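Reading time: 2 min

3.2 Surface wear and seating choice

The survey covered 160 households in the Mensah district, each visited once by Han or Min. Residents reported where meals were taken, how long the main table had been owned, and how often its finish had been renewed. Finish condition was scored on a 10-point scale adapted from Pruvost. Wood grain was recorded as visible or painted over; glare was noted separately because it lowered agreement between raters in the pilot. 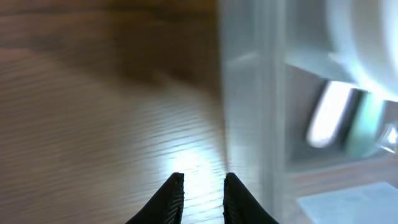 Scores fell with years of ownership, but the slope differed by household size. Homes with children lost finish faster near the edges, while single-person homes showed wear mainly at one seat. In 13 households the table had been turned at least once to even out the wear. These were kept in the sample and flagged.

Storage on the table was coded as a separate variable. An item counted as stored if the resident said it stayed there between meals. 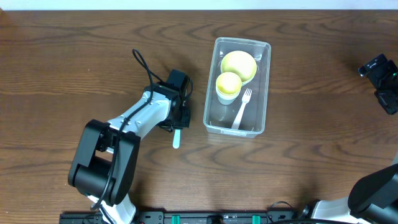 Figure 4. Wooden tabletop with a clear plastic container holding a yellow bowl and a yellow cup.

Stored items reduced the area used for eating and moved diners toward the free side. The effect held after controlling for room size (Table 5) and was stronger in rented homes. Residents who cleared the table daily gave shorter estimates of cleaning time than those who did not, although the two groups did not differ in finish score. Recall error may account for part of this gap. Section 3.3 repeats the analysis with the flagged households removed.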